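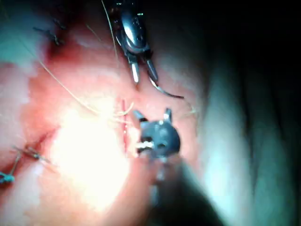
Skistport equipment planning sheet

This folder holds the planning sheet for the suturing bench at Skistport: what we need to buy, what we already have, and how fast the consumables run down. It covers one bench with two instrument arms and the wrist-mounted cameras. Most of the line items come straight from the work itself. A single closure needs a grasper on each side of the incision, a curved needle, and more thread than people expect, and the finished knots along the other seams were all paid for out of the same consumables line. Instruments are the other large cost, and they are budgeted by use count, not by calendar year.

Last updated: 21 December 2025
Maintained by: Murray Ashby
Questions about quotes and purchase orders: Till Kramer

Files

budget.csv: one row per item, with supplier, unit price, quantity and reorder level
usage.csv: one row per session, with instruments mounted, needles opened and thread used
quotes/: PDF quotes as received, named by supplier and date
notes.txt: open points and anything that did not fit in a column

Coverage

usage.csv has 337 sessions. Sessions that were stopped before the first stitch are included, as the needle pack was usually open by then. Training time on the bench without tissue is not included and should be added before anyone uses these numbers to plan a second bench.

Columns in budget.csv

item: short name, lower case
class: capital, instrument, consumable or service
supplier: Tomar, Bodex, Paketti or other
unit_price: US dollars, before tax and freight
qty: quantity for the budget year
reorder_at: stock level that triggers an order
confirmed: yes only if there is a written quote in quotes/

Suppliers

Tomar supplies the instruments and the service contract. Lead time on graspers and needle drivers has been roughly 8 weeks, so order in March for anything needed by early summer. Bodex supplies the camera mounts and cables. Paketti supplies needles, thread and drapes in mixed cartons of 20, and will not split a carton.

Planning rules

Keep two spare instruments of each type on the shelf. Retire an instrument when it reaches its use limit, even if it still grips well. Jaws that have started to slip on the needle come off earlier and go in usage.csv with the code "worn".

Do not move money from service to consumables. We did that last year and then paid the hourly rate for a cable replacement.

Lighting is listed under capital. The current lamp produces strong glare on wet tissue, and a dimmable one with a diffuser is on the list but not yet quoted. Camera covers are listed under consumables.

Known gaps

Freight is missing for all Bodex rows. Disposal fees are a single estimate for the whole year. Thread is logged by pack opened, so leftover lengths count as used. The price of the second camera mount is from an old quote and will probably go up.

Changes

Please edit budget.csv directly and add a line to notes.txt with your initials. Send new quotes to Till before changing "confirmed" to yes.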